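Tretthorpe, la expansión: mucho mapa y poca mazmorra

Última actualización: septiembre

Llevo jugando a Tawhiri desde la beta y he pagado todas las expansiones, así que algo de culpa tengo. Tretthorpe se vende como «la mazmorra más ambiciosa» del juego. La he terminado en normal y en difícil con mi grupo y sigo buscando la ambición.

La historia cabe en un párrafo. La ciudad minera de Tretthorpe se hundió bajo el lago, los clanes de Bornley la ocuparon y ahora extraen de ella una sal que vuelve locos a los muertos. Hasta ahí, bien. El problema es que todo esto se cuenta en pergaminos tirados por los pasillos, y en banda nadie para a leer un pergamino mientras el tanque corre hacia el siguiente grupo de enemigos.

Son 10 jefes. Tres merecen la pena: la Campanera, por el cambio de plataforma cuando sube el agua; los gemelos del horno, que castigan de verdad a quien va distraído; y Helex, el jefe final, con una segunda fase preciosa y una tercera que es la primera con más vida. El resto son charcos en el suelo. Charcos verdes, charcos negros, charcos que te siguen.

El botín tampoco ayuda. En difícil cae equipo de nivel 300, el mismo que ya daban las misiones semanales del parche anterior. En mi grupo hay quien lleva cuatro semanas con la misma capa repetida en la bolsa. Y la montura, claro, está en la tienda.

Cuesta 39 euros. El estudio promete 40 horas de contenido; a mí me salen bastantes menos si descuento los viajes en barca, que no se pueden saltar. La música, eso sí, es excelente, y los interiores inundados corren mejor que cualquier zona anterior en mi equipo, que ya tiene sus años.

¿La recomiendo? A quien tenga grupo fijo, en rebajas. A quien juegue solo, el buscador tarda una eternidad y la gente abandona en el segundo jefe.
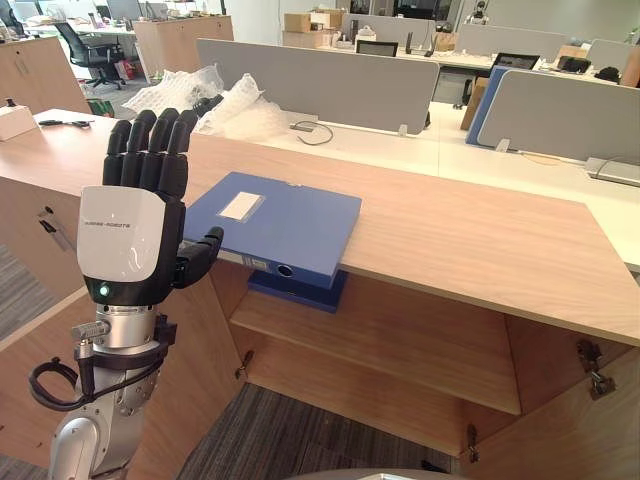
Mieke Cuypers: Con los charcos te doy la razón, pero la tercera fase de Helex en difícil cambia bastante si dejáis vivos a los heraldos. Probadlo antes de enterrarla.

Elie Sayegh: 39 euros y la montura aparte. Yo me quedo en el parche viejo.

Anónimo: ¿Alguien sabe si los pergaminos cuentan para el logro de Bornley? Me falta uno y no lo encuentro.

Entradas recientes
Guía rápida de la Campanera
Bornley antes de los clanes: cronología
Qué clase subir en Tawhiri si vuelves ahora
Los peores viajes en barca del género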